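About Bruston

Most school websites start with a promise about unlocking every child's potential. We had one of those. It ran for years on the old site, and when we asked parents at an open evening what it said, none of them could remember a word. So we took it down.

Bruston is a small independent day school for grades 6 through 12, with around 400 students. It was started by teachers who had grown tired of educational fashion, and it's still run by people who get suspicious when a sales rep uses the word "transformative."

How we decide things

Every year we're offered reading programs, behavior apps and seating systems that claim to raise scores. We ask for the evidence. Usually we get a brochure. In the last 11 years we have bought 2 of these packages, and we dropped the Fenness reading scheme when our own students did no better with it than with a shelf of decent novels and a teacher who had read them.

Our head of school, Velimir Halilović, taught history for a long time before he took the job, and he still teaches one section of it. He reads every curriculum proposal himself and sends most of them back with questions in the margin. Teachers complain about this. Some of their proposals have come back much shorter.

What we teach

English, math, history, science, two languages, art and music. Students write by hand a good deal, and they rewrite. We don't rank them in public, and we don't tell parents that a B is a disaster or that it's secretly an A.

Homework is set when there's a reason for it. Families moving here from other schools sometimes find the amount too low. We've looked at the arguments for more and found them weak for sixth grade, somewhat better for eleventh. 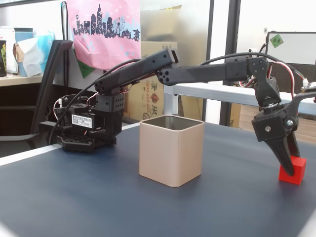

We are often asked about college results, and we'd suggest some caution with any school's list, including ours. A list of famous names tells you where a few students went. It says very little about whether the school got them there, or whether they were happy once they arrived. Ask us about the students who struggled. We'll talk about them in general terms, and you should expect the same from the other places you visit.

Visiting

Tours run on ordinary school days, with classes going on, starting again in October. Nothing gets repainted for them. The Vukčević building has stairs and a slow elevator, so let the office know if you'll need it. Sit in on a lesson if you can. If it's dull, tell us which one.

Page last reviewed Wednesday, June 30, 2021.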